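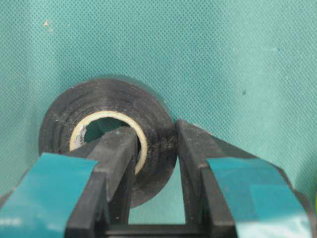 Tengo el piso alquilado desde junio y cada vez que me llaman por una avería tiro de la cuenta de casa, así que nunca sé si gano o pierdo dinero, nos escribía una lectora en los comentarios de la guía anterior. ¿Cuánto hay que tener apartado, y dónde?

Le contesté en dos líneas y me quedé con la sensación de haberle contestado mal, porque la pregunta tiene más miga de lo que parece. Así que vamos a verlo con calma, paso a paso, con los números de mi propio piso de Cabrera, que es pequeño, antiguo y bastante caprichoso con las tuberías (quien tenga uno parecido ya me entiende).

Cómo montar el fondo de reserva de un piso alquilado

Paso 1. Reúne los gastos que llegan siempre

Saca los recibos del último año y quédate con los que pagarías igual aunque el piso estuviera vacío: la comunidad, el seguro, el IBI, la tasa de basuras si te toca a ti. Si tienes hipoteca, también la cuota. Los que vienen una vez al año divídelos entre doce y súmalos a los mensuales. En mi caso, ya sin hipoteca, salen 244 euros al mes. La primera vez me salió bastante menos, y era que se me había olvidado el seguro, que se cobra en una fecha en la que yo estoy pensando en las vacaciones y en nada más.

Los suministros no los metas todavía si están a nombre del inquilino. Apúntalos aparte, a lápiz si hace falta, porque cuando el piso se queda vacío suelen volver a tu nombre.

Paso 2. Decide cuántos meses quieres cubrir

Yo cubro seis. Es una decisión muy personal: si tienes otro sueldo estable y el piso está en una zona donde se alquila enseguida, puedes dormir tranquilo con menos. Si dependes de esa renta para pagar tu propia vivienda, piénsalo dos veces antes de bajar. Seis meses por 244 euros son 1.464 euros. Esa es la primera parte del fondo, la que te protege cuando no entra renta.

Paso 3. Ponle cifra a las averías

La segunda parte cuesta más, porque una caldera no avisa. Lo que a mí me ha funcionado es pasear por el piso con una libreta y apuntar los aparatos y las instalaciones, con su edad aproximada. Después pido un presupuesto orientativo de lo más caro que podría romperse este año. Uno solo, el más caro; si intentas cubrirlo todo a la vez te desanimas y no empiezas nunca.

Con eso me fijé un fondo total de 3.000 euros. Descontados los gastos fijos, quedan 1.536 para reparaciones, que en mi piso dan para cambiar un calentador y pagar a un fontanero sin sudores. En el tuyo la cifra será otra, ¡no copies la mía!

Paso 4. Abre una cuenta aparte

Da igual el banco mientras no te cobre comisiones y puedas sacar el dinero cuando quieras. La mía la tengo en Faveo, con el nombre «Piso» bien grande, y allí llega la renta. Desde esa misma cuenta se pagan los recibos. La fianza va por otro lado: infórmate de si en tu comunidad autónoma hay que depositarla en un organismo oficial, y en ningún caso la cuentes como parte de la reserva.

Paso 5. Programa la aportación

Elige una cantidad fija y haz que se aparte sola, al día siguiente de cobrar el alquiler. Yo llevo el control en una hoja de Plokton con cuatro columnas (fecha, concepto, entrada y salida) y la repaso con el café, a eso de las ocho de la mañana, cuando todavía no me ha escrito nadie. Guarda también las facturas en una carpeta, con el nombre de la reparación y el año. Las vas a agradecer cuando llegue la declaración de la renta.

Paso 6. Repón lo que gastes

Cuando uses el fondo, vuelve a llenarlo antes de darte ningún capricho con la renta. Tardé cinco meses en recuperarme de una bajante atascada, y durante ese tiempo no saqué ni un euro de la cuenta para mí. Se hace largo, pero se hace.

Una duda que suele salir

¿Y si el fondo ya está completo? Entonces lo que sobre es tuyo, o puede ir a amortizar hipoteca, según te convenga. Eso sí, revisa la cifra una vez al año, cuando llegue el recibo nuevo de la comunidad, y vuelve a hacer la cuenta del paso 2 con los importes actualizados.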